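Varnthorpe workshop members build hand-held gripper pair

Shares 42 | Comments 5

Two members of the Gostcombe shared workshop in Varnthorpe have completed a pair of hand-held grippers for recording sorting tasks, the workshop reported in November. Tzu-hsuan Tse designed the linkages and Seema Dwivedi handled the finger pads and wiring.

Each unit uses pivoted black linkages that close two padded fingers. The operator holds one in each hand, and a camera mounted on the tool records the movement. The pair, named Jarero, cost roughly 50 hours of printing time.
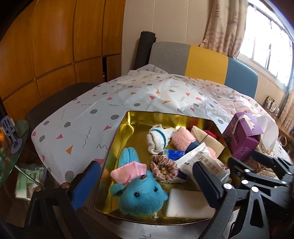
The grippers at a tray of household items, including a plush toy, a sponge and a scrunchie.

Soft items are the main test. Fabric tends to fold under the fingers and slip out when the grip is released too early, Dwivedi said. Stiffer pads were tried first and dropped.

The recordings will be used to train a table-mounted arm named Dubey, still under assembly. Tse plans to collect 3,000 grasps before the first training run. Part files and a wiring diagram will be posted on the workshop's page once the pivot spacing is final.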